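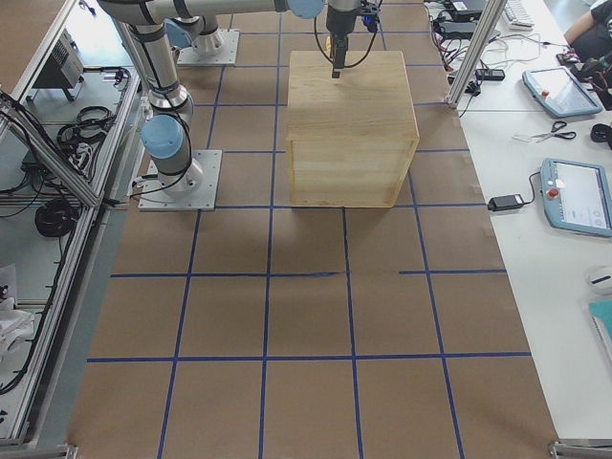 Oanh Trịnh asked, on reading an early draft of this section, why we had spent so many pages on how the arms pick things up and only a paragraph on how they are made to stop, and whether we would be happy to hand the setup over to a new student on the strength of that paragraph. We would not have been. The section has grown a good deal as a result, and we are grateful to her for asking, even if the answer took us most of a season to write down properly.

5.2 The stop that did not stop everything

The Pirgate cell has two arms, and each arm has its own controller, its own teach pendant and its own red emergency stop. When we first put the cell together we worked with one arm at a time, and for that kind of work the arrangement is perfectly comfortable. You hold the pendant of the arm you are moving, and if you dislike what it is doing you press the button under your hand. The trouble came in gradually, as these things do, when we began running both arms from a single task script under Cetus, the small supervisor program described in Section 3. Cetus sends motion targets to both controllers and reads their joint states back. It was never meant to be a safety device and we were careful to say so in its documentation, but over time we had begun to lean on it as though it were one.

On June 4, 2018 we were running place-and-regrasp trials with the wooden box. One arm, which everyone in the lab calls Mutley, was lowering its gripper toward the box while the other was returning to its rest pose. Ngọc Cao was at the table and saw that Mutley was coming down too far. She did what any of us would have done and reached for the nearest stop. The arm returning to rest halted at once. Mutley carried on, pressed the fingers against the top of the box, and went into a protective stop of its own when the force limit was exceeded. There was no injury and the box came away with a dent you have to look for. All the same, it was a bad few seconds, and it is the reason for everything that follows.

Two separate faults had met in that one trial, and it took us a while to pull them apart. The first was in the motion itself, and the second in the way a person could interrupt it.

5.3 The height error

The box in these trials could be set down with its open side facing the camera or turned so that a closed face was uppermost. The script carried a height for each way of setting it down, and the operator chose between them at the start of a trial. We had assumed that a wrong choice would show itself immediately as a missed grasp. For most of the wrong choices it did. One pairing, however, put the target 20 mm below the surface the fingers were approaching, and with the fingers pointing straight down there is very little give in that direction. The wrist does not bend out of the way, the fingers are narrow, and the box stands on a hard table with only a layer of paper under it.

We had also made things harder for ourselves with the approach speed. Mutley slowed down for the last part of the descent, but the slow zone was measured back from the target and not from the top of the box. With the target placed too low, a fair share of the slow zone was spent inside the wood, so to speak, and the fingers reached the surface still moving at close to their travel speed. Anyone who has tuned a pick by eye will recognize how this happens. You shorten the slow zone by a little, the trial still works and feels brisker, and you shorten it again the following week. Our own log has three such edits in it, each with a cheerful comment beside it, and all of them by the first author.

5.4 The stop error

The second fault interested us more, partly because it had been in plain view the whole time. The two pendants are the same color and the same shape. They lie on the same table, and in ordinary use they get moved: somebody picks one up to jog an arm, carries it along the table to see better, and puts it down wherever there is space between the cables. Neither one had any marking that told you, at a glance and from arm's length, which arm it belonged to. In our heads there was a rule that the pendant nearer the laptop went with Mutley, but we found no sign of that rule in writing, and when we compared notes we discovered that two of us had it the other way around.

We went back through the supervisor logs from January onward to see how often it had mattered. Cetus records the time at which either controller reports a stop, along with the joint state of both arms, so it is possible to find the trials in which a person pressed a button while both arms were in motion. Of 136 two-arm trials in the log, the operator had pressed a stop on the wrong arm's pendant in 7. In 4 of those the other pendant was pressed soon afterward, and in the rest the moving arm simply finished its motion without touching anything. None had been written up. The people involved remembered them, when asked, as trials where the stop had been "a bit slow," which is a generous way of putting it.

We want to be fair to the equipment here. Each controller did exactly what its own button told it to. The pendants were working, the wiring was sound, and the protective stop that ended the June trial behaved as it should. What we had built was a two-arm cell with two one-arm stops, and we had then trained ourselves to think of either button as the button.

Figure 4 gives the general layout, and we would encourage readers with a similar table to look at it with their own in mind. The arm reaching over the box stands on the same surface as the base of the second arm behind it, so that their reach overlaps for much of the grid, while the pendants lie across from them on the desk. A person who reaches for a stop is usually looking at the gripper – quite rightly – and so chooses a pendant by feel or by habit.

Figure 4. The Pirgate cell, with the gripper of one arm over the wooden box and a small yellow object on the taped grid. The base of the second arm is visible behind. Both teach pendants are on the desk at left.

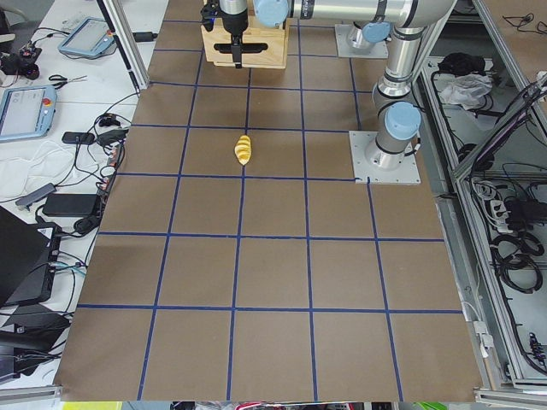
5.5 Changes made, and what they cost

The repair to the height error was simple enough. The script now asks for the way the box has been set down and then checks it with a slow guarded descent before the first grasp of every trial, stopping on light contact and comparing the height it finds with the height it expected. If the two disagree, the arm backs away and the trial does not begin. The slow zone is measured from the contact height. Trials take longer now, and there was some grumbling, in which the first author took a full part.

The stop error needed more thought. Our first idea was to have Cetus watch both controllers and pass a stop from one to the other. It was quick to write and it worked every time we tried it on the bench, and we came quite close to leaving it at that. Ngọc Cao argued against it, patiently and over several lunches. A stop that travels through the supervisor is only as good as the supervisor, and she had seen Cetus hang for reasons as small as a full disk. She was right, and we now use the software link only to make the log tidy.

In its place we wired the emergency stop inputs of both controllers to a common safety relay, so that a press on either pendant removes power from both arms. Readers considering the same should follow the manual for their own controller and have the work checked by somebody qualified to do it. In our case the check turned up one mistake, a channel landed on the wrong terminal, and we were glad to have it found on paper.

A shared stop has its own drawbacks. When one arm is holding an object for the other, cutting both means that neither can be used to ease the load down, and whoever is at the table has to wait for both controllers to come back up before anything can be moved under power. For the light objects in this study we think the trade is an easy one. The group at Khúc, who share our scripts and handle heavier parts, have kept a separate protective stop for each arm in addition to the common emergency stop, and we can see the sense in that.

5.6 What we still do not know

We have not measured how quickly people press a stop in the new arrangement compared with the old. Our impression is that they press it sooner and with less hesitation, but an impression from the people who did the wiring is not worth very much, and a proper comparison would need operators who had never heard the story. The January logs also cover only trials that Cetus was running. Arms were jogged by hand from the pendants on many other occasions, and of those we have no record at all.

There remains the matter of where the pendants live. We tried fixed holders for a while and people took them out and did not put them back, for the understandable reason that the holders were never where one needed to stand. Oanh Trịnh has suggested short tethers, and a second pair of stop buttons fixed to the frame posts. The buttons are on order, and the tethers are still being argued over.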